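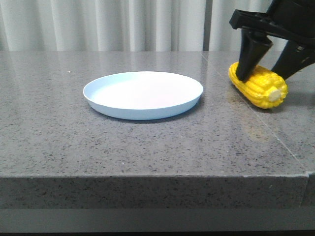
とうもろこしと水色のお皿

食品用増粘製剤「Prollenell」、9月から小袋でもお届けします

2024年7月20日
Kaltell株式会社

こんにちは、Kaltellで食品素材の営業をしているAzlan Manurungです。プレスリリースというと広報の人が書くものだと思っていたのですが、今回は「いちばん騒いでいた人が書いてください」と社内で言われまして、私が書いています。かたい文章は苦手なので、いつもの商談の調子でいきますね。

お知らせしたいのは、増粘製剤Prollenell(プロレネル)の小袋販売です。これまで15キロの紙袋でしかお出しできなかったものを、9月から1,000グラムのアルミ袋でもお求めいただけるようにします。ずっとやりたかったので、ほんとうにうれしいです!

どんな素材か

Prollenellは、キサンタンガムとグァーガムを合わせた粉末の製剤です。ドレッシング、たれ、ソース、冷たいスープ、フルーツソースなど、とろみをつけたいけれど加熱はあまりしたくない、という場面でよく使っていただいています。水に散らして混ぜればとろみが出るので、でんぷんのように火を入れて糊化させる工程がいりません(もちろん加熱する製品にも使えます)。

ガム類を扱ったことのある方ならおわかりでしょうが、いちばんの悩みはダマですよね。私も入社したての頃、試作室でボウルいっぱいのダマを作ってしまい、裏ごし器を片手に半日すごしました。Prollenellは顆粒に加工してあるので、水面で粉がかたまりにくくなっています。それでも一度にどさっと入れるとやはりダマになります。砂糖や塩など、配合の中にあるほかの粉と先に混ぜておいて、かき混ぜながら少しずつ入れてください。油のある配合なら、先に油に散らしておくやり方も使えます。

製造はポーランドのBrzozowska社です。原料の受け入れから顆粒化まで同じ工場で行っていて、中身は15キロ袋も小袋もまったく同じもの。小袋への詰め替えは国内の倉庫で行い、元の袋のロット番号をそのままラベルに引き継ぎます。記録を追うときに番号が二つに分かれると面倒なので、ここは詰め替えの担当とだいぶ話し込みました。

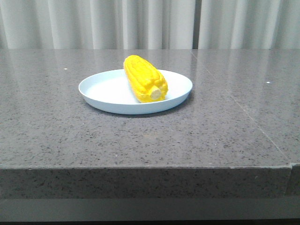
お皿の上のとうもろこし

なぜ小袋なのか

きっかけは、展示会や電話でいただく「試してみたいんだけど、15キロはちょっと……」という声でした。ごもっともなんです。とろみをつける素材は、配合によりますが、ほんの少しで効きます。小さなソース工房や、お店の奥で瓶詰めを作っている方にとって、15キロは使い切るまでが長すぎます。開けた袋の湿気も気になりますし、置き場所だって取ります。

これまでは無償サンプルでしのいできたのですが、サンプルはあくまで試作用なので、「気に入ったから来月の製造分をください」と言われたとたんに大袋の話になってしまう。そこで話が止まることが何度もあって、電話を切るたびに悔しい思いをしていました。小袋があれば、試作からそのまま製造に進んでいただけます。

アルミ袋はチャック付きで、開けたあとも口を閉じて保管できます。開封後は直射日光と湿気を避けて、なるべく早めに使い切ってくださいね。

選べるタイプは3種類

小袋になるのは、次の3種類です。

標準タイプ
迷ったらまずこちらを。ドレッシングやたれなど、幅広く使えます。

なめらかタイプ
粒を細かくしてあり、口あたりを大事にしたいデザートソースや飲料向きです。そのぶん標準タイプよりダマになりやすいので、混ぜ方は少していねいにお願いします。

塩分の高い配合向けタイプ
しょうゆベースのたれや漬け込み液など、塩の多い配合でとろみが出にくいとお困りの方に。私の個人的な推しはこれです(焼き鳥のたれで試したときの、あのまとわりつき方!)。

どれも食品製造用の素材で、そのまま召し上がるものではありません。製品への表示のしかたは、配合や使用目的によって変わることがあります。規格書と表示用の資料をお渡ししますので、ラベルを刷る前に一度ご確認ください。刷ってからのお電話は、こちらも胸が痛みます。
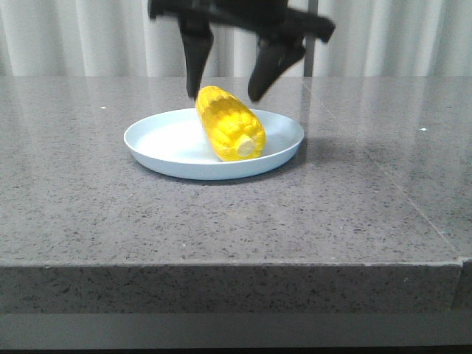 ご注文の方法

小袋は、当社の受注サイトRustance(ラスタンス)からご注文いただけます。検索欄に品番の727を入れていただくと、3種類がまとめて出てきます。はじめての方は事業者登録をお願いします。個人事業の方も登録できますので、ご遠慮なくどうぞ。

1袋からお出しできます。送料はお届け先によって違うため、カートの画面でご確認ください。15キロ袋と小袋を一緒に頼んでいただくこともできますが、保管している棚が別なので、別々の便で届く場合があります。

規格書、アレルゲン情報、ロットごとの試験成績書は、Rustanceにログインすればご自分でダウンロードできます。紙でほしいという方には郵送もしますので、備考欄にひとことお書きください。

すでに15キロ袋をお使いのお客様へ

いまの取引条件に変更はありません。価格も納期もこれまでどおりで、大袋がなくなることもないのでご安心ください。「小袋を出すということは、大袋をやめるんですか?」と先日も聞かれてしまったのですが、やめません! 新しい味の試作や、別の工場でのテスト用に小袋を使っていただくのも大歓迎です。

無償サンプルも、これまでどおり続けます。お問い合わせのときに、何を作りたいか、塩分や酸味はどのくらいか、加熱するかどうかを書いていただけると、どのタイプをお送りするか決めやすくて助かります。レシピの中身まで教えていただく必要はありません。

Kaltellについて

Kaltell株式会社は、食品メーカーや飲食店向けに、増粘剤、酸味料、乳化剤などの食品素材を輸入・販売している会社です。少人数の会社なので、電話に出た人がそのまま最後まで担当することがよくあります。私が出たら、ちょっと話が長いかもしれません。

本件についてのお問い合わせ
Kaltell株式会社 食品素材営業 Azlan Manurung
Rustance内のお問い合わせフォームから、件名に「Prollenell小袋の件」とお書き添えのうえお送りください。取材や記事への掲載のご相談も同じフォームで受け付けています。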